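Fledenden Robotics Club: Tidy-Up Project Report
Written by Kofi Dogbe, with Anil Alva and Edin Omerović
Nov 30, 2025

When we picked our project back in July, we had a long list of ideas, and most of them were far too big. Anil wanted a robot that could lay a table. Edin wanted one that could play cards. In the end we went for tidying up, because all of us have younger brothers or sisters and we know what a floor looks like at the end of the day. The job sounds simple: pick a thing up, decide where it goes, put it there. We have now spent a whole term on it and we still love it.

The robot has two arms, and our name for it is Vulleck. The software we wrote is called Firine, and it has grown to over 3,000 lines, although Edin says a lot of those are comments from me asking what the other lines do.

How we split the work

Anil looked after the grippers and everything that touches an object. Edin wrote the part that plans the arm movements. I did the camera side and kept the logbook, so if any of the results are hard to read, blame my handwriting. Mr Mathew, our club teacher, let us stay late and asked very annoying questions that nearly always led to a fix.

Setting up the work area

We wanted somewhere that felt like a real room and had a few different heights in it. A table would have been easier, but Vulleck would never have had to reach down to anything. Working close to the floor made a big difference to the planning. The arms have to come in at a slant, and if one of them swings too wide it bumps the other. Edin fixed the worst of this by giving each arm its own side and only letting them share the middle when one of them is standing still. It was such a good moment when that first ran all the way through! 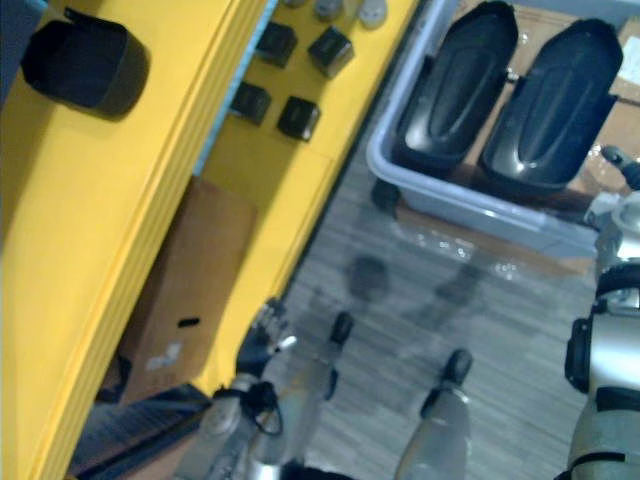
Small things were harder than big things, which surprised all three of us. With a large object you can be quite a way out and the fingers still close on something. With a small one, a tiny error means you push it along instead of gripping it. Anil tried several kinds of fingertip and settled on rubber. He also slowed down the last bit of every reach, so now the arm rushes over and then creeps in, like someone trying to catch a cat.

Shiny black objects were my problem. The overhead lights leave bright streaks on them, and Firine kept taking a streak for an edge. I tried moving the lights first (no use at all, the streaks just moved too). What helped was comparing pictures from slightly different positions and ignoring any edge that slid about between them. I got this idea from a talk by Normunds Stankevičius, who visited the club from the Ionescu workshop and stayed an hour longer than he had planned to.

Results

For our final test we did 44 pick-ups with a mix of objects, and 12 of them failed. I wrote down the reason every time. Most of the failures were slips during the lift, and the rest came from the camera getting the position wrong. The arms did not touch each other once, and Edin would like that put on a poster.

What we want to do next

Anil is already drawing a new fingertip with a slight curve to it. Edin wants both arms to carry one object together, and has filled half a notebook with sketches. I would like Firine to know when it has dropped something, as at the moment it carries on quite happily and puts nothing at all in the right place.

If you are in the year below and want to join in, come and find us in the club room. You don't need to know any programming. I didn't when I started, and Mr Mathew will lend you the same book he lent me once I remember to give it back.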